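4. Recording fabric demonstrations with the handheld sensor device

This section covers table-top recording of soft items (towels, napkins, dishcloths) for the Triltance fabric study. It assumes that the host computer has been prepared as in Section 2 and that the fixed overview camera has been calibrated as in Section 3. Recordings made without a valid Section 3 calibration are rejected on upload to the Trikside archive and have to be repeated.

Revised 3 February 2020. Changes from the previous issue: step 4.3.6 is new, the still period in 4.4 is longer, and Table B has moved to the appendix.

4.1 What the method measures

The study compares two ways of estimating how a cloth moves when a person handles it. The first uses the pose of the handheld device, taken from its marker. The second uses the overview camera alone, with the cloth outline extracted from each image. The Rahimi score is the agreement between the two, computed per trial. In the Bisville pilot, 3,424 trials were recorded and 31 were discarded for loss of marker. Most of those losses came from wrist rotation, where the operator turned the marker face away from the camera during a fold. The instructions in 4.4 are written around that result.

4.2 Before you start

You will need:

Handheld sensor device with marker fitted
Marker reference card, same print run as the marker
Display unit and its cable bundle
Charged battery pack
Trigger for the free hand
Test cloth from the numbered set
A light, plain table with a clear working area

Note: Glossy tables are acceptable. Check the preview for bright reflections and move the working area if one falls where the marker will pass. Do not cover the table with a sheet, as the sheet moves with the cloth and spoils the outline.

Note: Cloths with a printed grid give the most reliable outline on a white surface. Plain white cloths on a white table are not supported in this release.

4.3 Setting up the table

1. Place the display unit on the side of the table opposite the hand that will hold the device. Turn it so that the operator can read it without leaning.

2. Connect the battery pack. Route its cable behind the display unit.

3. Connect the handheld device. Its cable must run along the forearm and leave the table on the same side as the arm. A cable that crosses the working area will drag on the cloth.

4. Wait for the status light on the device to turn steady blue. If it flashes, disconnect, wait until the light goes out, and connect again.

5. Hold the marker towards the overview camera and check that the display unit shows a green panel. A grey panel means that the marker has not been found.

6. Hold the marker beside the reference card and compare the two patterns. Three units in the August batch were fitted with the marker turned by a quarter. The software accepts a turned marker without warning, and every pose in the trial is then wrong by the same angle.

7. Set the exposure lock. Room lighting must not be changed after this point.

Caution: Do not lift the device by its cable. The connector is not strain-relieved inside the housing, and a partial break shows up only as missing samples.

Caution: Keep fingers off the marker face. Skin oil dulls the black border and shortens the distance at which the marker can be read.

4.4 Recording a trial

1. Drop the cloth on the table from elbow height. Do not arrange it. The starting state should be crumpled and different each time. Flaps and stacked folds are wanted.

2. Take the device in the working hand and the trigger in the free hand. Rest the free hand near the front edge of the table, clear of the cloth.

3. Raise the device beside the cloth and hold it still. Press the trigger once. The display unit begins to count samples.

4. Stay still until the count reaches 300. These samples fix the zero pose for the trial – any movement here is carried into everything that follows.

5. Carry out the movement on the task sheet (lift, drag, flatten or fold). Move at a steady pace. Tilting the marker is allowed, and a diagonal position reads as well as a square one, but keep its face within the camera's view throughout.

6. When the movement is finished, let go of the cloth, raise the device clear of it and press the trigger again.

7. Read the result line. A trial is accepted if at least 900 samples carry a valid pose. If fewer are reported, mark the trial as short and repeat it from step 1 with a fresh drop.

Note: Sleeves may be any colour except white. Watches and bracelets may be worn if they do not touch the device. Enter them under "wrist items" on the trial form, as bright metal can disturb the hand outline.

Note: Phones may stay on the table if they are outside the working area and face up with the screen off. A lit screen changes the background between images.

4.5 Checking the data

Check the first trial of each session before recording any more.

1. Open the trial in the viewer and select Overlay.

2. Step through to the first image in which the cloth moves. The drawn axes should sit on the centre of the marker. An offset that stays constant points to the camera calibration, so return to Section 3. An offset that grows points to a timing fault – see 4.6.

3. Select Outline. The line should follow the edge of the cloth and ignore the shadow under it. If it takes in the shadow, raise the threshold by one step and run the extraction again.

4. Save the threshold with the session. Do not use different thresholds within one session, as the scores cannot then be compared.

4.6 Faults

Panel stays grey with the marker in view: exposure too high, or the marker face is dirty. Lower the exposure first. Clean the marker with a dry cloth only.

Trigger has no effect: the previous trial has not finished saving. Wait for the result line.

Offset grows during the trial: the device clock and camera clock have drifted apart. Restart both, then record a short test trial.

Samples missing in bursts: suspect the device cable. Label the unit and send it to Weronika Makowska with the trial number.

Figure 4. Recording position, device raised beside the cloth.
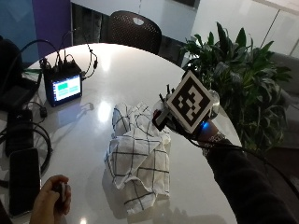
Can trials from two different handheld devices be put into the same session?

Only if both devices were calibrated against the same overview camera position. Record the device number on each trial form, and keep the outline threshold the same for both.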